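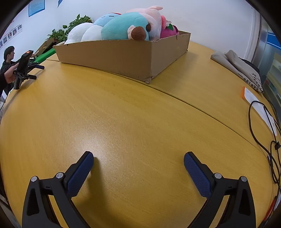
The soft toy cull

Soft toys are easy to bring into a house and hard to get out of it. They come from birthdays, fairground stalls and motorway service stations, and they take up far more room than they weigh. A child of six can own dozens and know every one by name.

Most families end up with a cardboard box. It was never meant to be permanent. The toys go in when visitors are due and stay there, the ones on top getting all the use and the ones underneath going flat. Within a year the rim has gone soft and the corners are giving way.

The people who run the toy library in Haberkorn have been dealing with such boxes for a long time. Last year they took in 1,936 soft toys and passed on most of them. Their advice is plain. Empty the whole box on to a big table before deciding anything, and do it in daylight. Lifting toys out one at a time and putting them straight back is how people spend an afternoon and part with a single rabbit.

Once the box is empty, look at it as well. A torn side or a crushed corner can be taped, but if the bottom creases have started to split, flatten it and find another. Shallow boxes are better than deep ones for anything a child has to reach into.

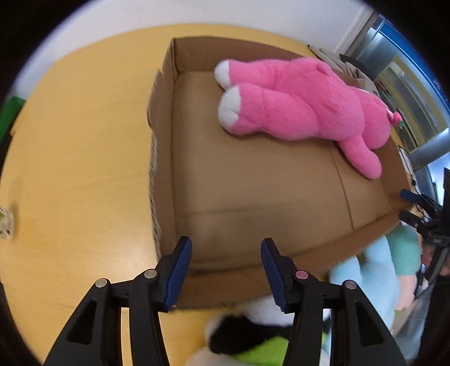

Pink plush in the box, panda and light blue toy on the table beside it.

Start with the big ones. A long plush laid corner to corner will fill a box by itself, and smaller toys then have to be pushed in round it. Many homes do better to keep the large ones out altogether, on a bed or the end of a sofa, where they get leaned on.

Next, check seams, eyes and noses. Anything with a loose eye goes in the mending pile, however much it is loved. Labels are worth reading – a lot of plush can go through a cool wash inside a pillowcase, though toys with a battery pack can't. Dry them slowly. The stuffing holds water long after the outside feels ready.

Giving away is the slow part. Children usually cope better if they choose what stays, and a fixed space helps: one box, filled to the rim, and the rest moves on. The Haberkorn library takes clean toys all year except in December, when the shelves are full. The Jevix play shop in Alluten sells used plush at 65p for small ones and £1.05 for anything longer than a forearm. Ring first if you have more than a bagful.

For the ones that stay, keep the lid off or the flaps folded back so that air gets in. Turn the box over every month or two, so that whatever has sunk to the bottom comes up for a while. Old pillowcases make good storage for the overflow and fit under most beds.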